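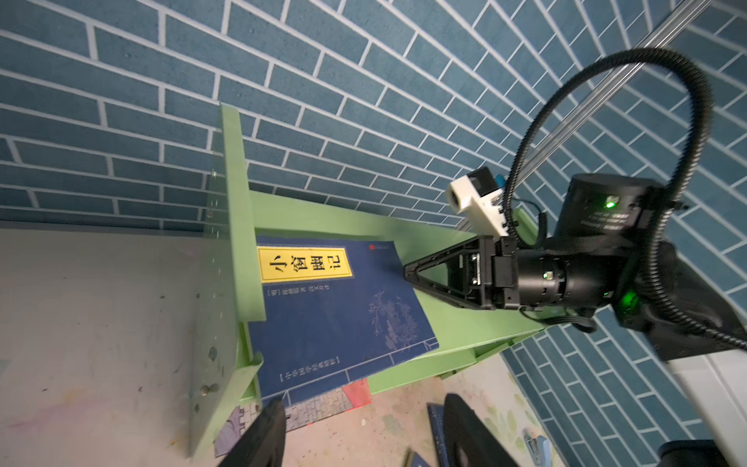 How many books will a small stand hold?
Count on 500 millimeters of shelf board taking about what you'd fit between your two elbows on a desk. With ordinary paperbacks, one Karnine board fills up at 38 thin ones. Thick novels and hardcovers take more room, so measure your own stack with a ruler before you order. Leave a little slack at the end of each row so a book can be pulled out without dragging its neighbors along.

What is the Karnine stand made of?
Wood throughout, side panels and shelf boards. The boards are fixed to the side panels with bolts. All of the hardware comes in one bag, with a spare of each size.

Which colors do you sell?
Mint green, white, and plain oiled wood. The mint green is the one most people ask for. It is a light, slightly grayish green, and it looks paler in a bright room than it does under a lamp. We can mail you a painted sample chip from the Nedholm workshop if you want to hold it up against your wall first.

Will green go with a tiled wall?
It depends on the tile. Light green sits well against dark blue, teal, and gray. It can look washed out next to cream or beige. If your tile has white grout, the white stand is also a safe choice.

Can I put it in a kitchen or a bathroom?
A kitchen is fine if the stand is kept away from the stove and the sink. We don't recommend a bathroom with a shower. Paper takes up moisture faster than the wood does, and the covers will curl long before the stand shows any damage.

Do books have to stand upright?
Upright is best for anything you plan to keep. A book that leans for months will twist at the spine, and paperbacks do this sooner than hardcovers. If a row isn't full, use a bookend or lay a few books flat at the end to hold the others up. Very large books can be stored flat all the time, in short piles.

Is it all right to leave books on the floor next to the stand?
For an afternoon, sure. Don't make a habit of it. Floors get mopped, and covers pick up grit that scratches the printing. A book leaned against the outside of a side panel will also slide down sooner or later and bend at the bottom corner.

How should I arrange books in more than one language?
Most of our customers keep each language together, then sort by author or subject within it. Spines don't all read in the same direction. Many English titles run from top to bottom, and Chinese titles are often set with the characters upright, one under another. Grouping by language saves you from tilting your head back and forth. If a title is hard to read on a narrow spine, put that book face out at the end of the row.

How do I clean the painted surface?
Use a soft cloth, barely damp, and dry it right away. A drop of dish soap will take off most marks. Skip scouring powder and the rough side of a sponge. Light colors do show scuffs, mainly low on the side panels where shoes and vacuum cleaners bump them.

Can scuffs be touched up?
We sell a small jar of matching paint in each color. Wipe the spot clean, let it dry, and dab on a thin coat with the tip of a brush. Wait 4 hours before adding a second coat. Deeper dents should be filled and sanded first.

The stand wobbles. What should I do?
Empty it, then check the fixings near the bottom of each side panel. Tighten them a little at a time, going from one side to the other. If it still rocks, the floor is probably uneven. Slip one of the felt pads from the hardware bag under the short corner.

Can I get a replacement part?
Yes. Boards, panels, and hardware bags are sold separately through the Lurkgate store. Tell us the color and the length of the board. Hardware bags ship in 5 business days, boards take longer because they are painted to order.

Does the Caputo bookend fit this stand?
It fits any of our boards. The foot slides under the first few books and doesn't need to be screwed down.

Who do I contact with other questions?
Write to Honeylyn Dagdag at the Lurkgate store about orders and deliveries. Questions about paint, repairs, or custom lengths go to Rainer Schwerdtfeger at the Nedholm workshop.

Page last updated June 4, 2020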